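Relabeling the folding set, and what it did to the numbers

I said in December that I would write up the cloth folding results once the second round of training was finished. It finished last night, so I'm putting it down while I still remember which run was which.

The task is small. A piece of cloth is lying on a bed or a table, already partly folded, and the policy has to make the next fold and let go. We train it only on demonstrations that people record with a hand-held gripper in their own homes. Hicham Mansour wrote the original pipeline and called it Pustari. I took it over when he moved to the grasping work.

The first version learned from 451 demonstrations. It did well on tables and badly on beds. The usual failure was that the fingers closed too high, got only the top layer or nothing, and then the policy carried on with the fold as if it were holding the cloth. Zuleica Camargo watched a lot of these with me, and her guess was that the labels were at fault. We were marking the start of a grasp at the moment the fingers began to close. On a soft surface people push down first and close later, and they don't all do it the same way. Some push and close in one motion. Some stop and wait.

So we relabeled. Instead of one mark per grasp we now use 2, one for when the fingertips reach the cloth and one for when they stop closing. The policy predicts both. Nothing else in the model changed, and I kept the same learning rate and the same number of training steps so that the comparison would be fair.

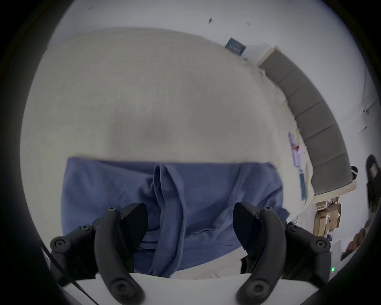 The relabeling also meant throwing some data out. If Zuleica and I couldn't agree on where the first mark went, the demonstration was dropped. That left 377. I expected the smaller set to cost us something on tables, and it did, a little. The old policy got 34 of 40 table trials and the new one got 32. On beds the old one got 15 of 40 and the new one got 27. I would not read anything into the table difference with that few trials.

There are two things I haven't sorted out. One is that I don't know how much of the gain comes from the new marks and how much from dropping the messy demonstrations. The right test is to train on the same 377 with the old labels, and that run is queued behind Kenza Berrada's jobs. The other is thick cloth. Towels still slip out about as often as they did before, and I think that is a grip force problem the labels can't fix.

The label tool needs a cleanup before I share it. At the moment it crashes if you put the second mark before the first. If you already have the Pustari code, the new label format is in the notes folder and the old files will still load.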